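首页 > 新闻中心 > 新品发布
产品 门店 工坊 新闻 联系我们

Gradow推出浅色枫木拼板系列,八月起在Cernham门店发售

2021年7月21日,Cernham

大家好,我是Cúc Cao,在Gradow管木器这一块。平时新闻稿都是公司统一写的,四平八稳,这回我跟同事磨了半天,说这批板子从选料到打磨我都在旁边盯着,让我自己来写吧!他们居然同意了,所以下面要是啰嗦了点,请各位编辑朋友多包涵,要用的时候随便删。

先说正事:我们的枫木拼板系列定名叫Andholm,八月在Cernham门店和线上同时开卖,首批1,315块。买回去当桌上的垫板、孩子玩积木的台面、摆小东西的展示板都行,我自己家里那块放在窗边,上面常年堆着没拼完的拼图和半杯凉茶(茶请垫杯垫,后面会讲)。

为什么做枫木?说来话长。前年冬天我跟Sang Hầu去看料,他是我们工坊的老师傅,做木头比我说话还利索。那天本来是去看胡桃木的,结果他在一堆枫木板子前面蹲下来就不走了,拿手掌来回摸,摸了好久才冒出一句:“这个干净。”我当时冻得直跺脚,只想赶紧回车里,后来板子刨出来一看,嗯,是真干净。颜色浅,纹路细细的,东西往上一放,红就是红,黄就是黄,特别衬颜色。

做法上我们选了拼接,用长条木料胶合成一整块。有顾客在试用的时候问我,能不能做一块没有缝的?能是能,可那样宽的整料又贵又容易翘,Sang Hầu第一个摇头。他的意思是缝就大大方方留着,顺着木纹走,磨平了摸上去不硌手就好。我一开始也嫌那两道缝碍眼,看了几个月倒看顺眼了,现在给朋友介绍的时候还会特意指给他们看。

木纹这个东西没法挑得一模一样。有的板子从头到尾都很素,有的会带几缕深一点的旋纹,像水里滴了一点点墨。我们商量过要不要把带旋纹的单独分出来卖贵一点,最后没分,拿到哪块看缘分。您要是在门店买,可以请店员多拿几块出来比一比,慢慢挑,我们不催。

再说说跟板子搭着卖的彩色形状块。这是Qaisi系列的塑料块,有圆柱,有八角柱,还有心形的,颜色都很亮。我们家小朋友最喜欢心形那个,睡觉都要攥着。塑料块配木板,听起来有点不搭是吧?我原先也这么想,摆上去就改主意了,浅木头把那些颜色托得特别精神,随手一撒都好看。玩的方法没有规定,排队、分颜色、叠高高,或者就让孩子推来推去听个响。

说到摆放,我个人偏爱松松散散的摆法,前面排一排,后头疏疏地放几个,中间留出空来让木纹露脸。摆得太满反而看不见板子了,那我们磨了那么久不是白磨啦!

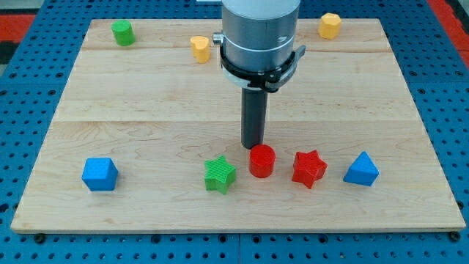 保养和使用,几句唠叨

平时用拧干的软布顺着木纹擦一遍就够了,擦完立起来晾,两面都要透气。别泡水,别进洗碗机,也别放在暖气片旁边。热锅热壶请先垫东西,凉茶杯也一样(我那块上面有一圈浅浅的印子,就是这么来的,已经认了)。

每隔30天左右可以上一层薄薄的木蜡油,用旧棉布蘸一点,打着圈抹开,过一会儿再把多余的擦掉。新板子刚到家味道会有一点木头香,过些日子就淡了。如果表面起了毛,用细砂纸顺纹轻轻带几下,千万别横着磨,横着磨出来的道子很难消。

形状块用温水加一点点洗洁精洗就行,擦干再放回板子上。收的时候最好有个袋子或者盒子,我在沙发底下捡过不止一次。

购买和试用

板子一共有7个尺寸,最小的可以放在床头柜上,最大的差不多占半张书桌。各个尺寸都可以单买,也可以和Qaisi形状块配成一套。价格会在开售前放到门店和网页上,这里我先卖个关子,财务同事还在跟我讨价还价。

开售以后,Cernham门店会摆一张试用桌,大人小孩都能上手。Sang Hầu答应了下午过来坐坐,您有什么木头上的问题尽管问他,他话少,但是肯教。家里有旧木板想翻新的也可以带来给他看看,能不能救他一眼就知道。

首批订单里已经有13家幼儿园和社区活动室,谢谢你们这么早就相信我们!大家提的意见我都记在本子上,像边角再磨圆一点、包装少用点胶带,这两条在这一批里已经改了。还有老师希望出一款带提手的,方便在教室之间搬,这个我们还在试,提手装在哪一边,工坊里到现在都没吵完。

媒体朋友需要样品或者想到工坊来看看的,写邮件到Gradow新闻组就行,标题注明“Andholm枫木板”,我会亲自回。来工坊的话请穿不怕沾灰的鞋。

Cúc Cao
Gradow木器产品负责人

联系我们 | 媒体垂询:Gradow新闻组 | © 2021 Gradow 版权所有 | 返回顶部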